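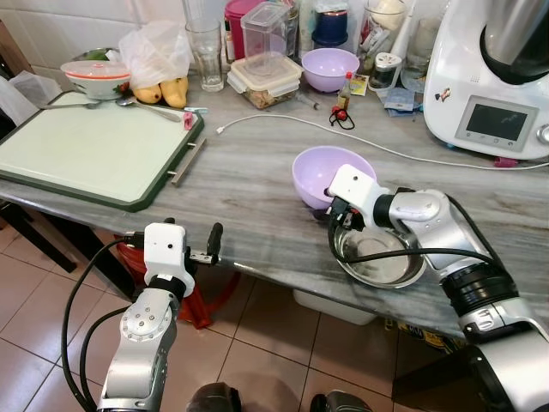 Home | Minutes | Notices | Contact

Harik House – Kitchen Users' Meeting
Minutes, January
2 min read

The meeting opened at 6.30 pm. The minutes of the last meeting were agreed with one correction: the Civimell order was for food boxes, not jars.

1. Counter and table

It was agreed that the grey counter is for preparing food and the white table is for things waiting to be put away. The green-edged cutting board stays at the left end of the counter. Containers go along the back, lids on. Fruit should be out of its bag by the evening.

2. Bowls

The steel bowls and the lavender ones are to be stacked separately. There was a long discussion about where the large lavender bowl should live, as it does not fit the shelf under the window. 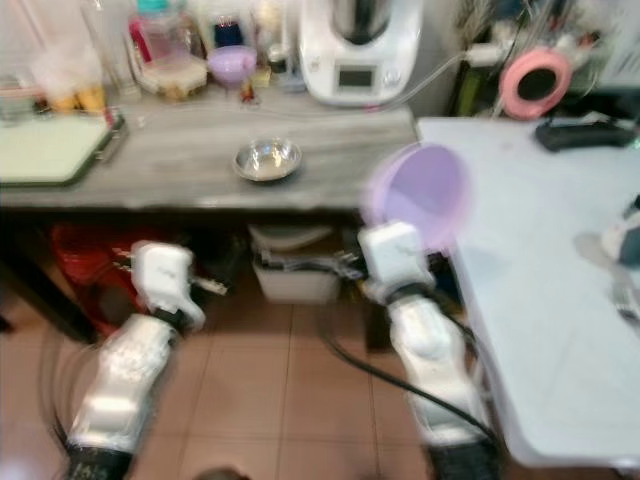 Zulmira Marinho said the big bowl should go on the bottom of the stack with the smaller ones inside it, and that people would put it back if they did not have to lift four other things first. Agreed. The stack will be tried at the right-hand end of the counter until the next meeting.

3. Floor and storage

Items have been building up on the tiles again. The cloths are to be sorted, washed and folded, and anything unclaimed goes to the Wikarari collection. Flattened cardboard is to go out with the recycling. 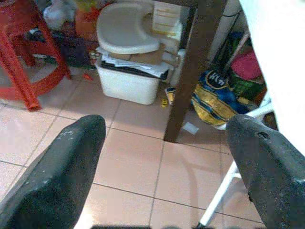

Papers should not be kept on the lid of the storage bin. The booster seat needs a proper place – the cupboard by the door was suggested – and the red stool goes back under the grey table after use.

4. Costs

Sarmiento has quoted 2,545 for a wall shelf, fitted. The kitchen fund stands at 2,000. Deferred, and a smaller shelf will be priced.
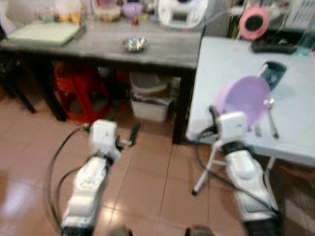 Mugs are to be hung up once hooks have been bought. Until then they stay at the back of the white table.

5. Any other business

The back door key is sticking. Reported to the landlord.

The meeting closed at 7.25 pm.

Share | 2 comments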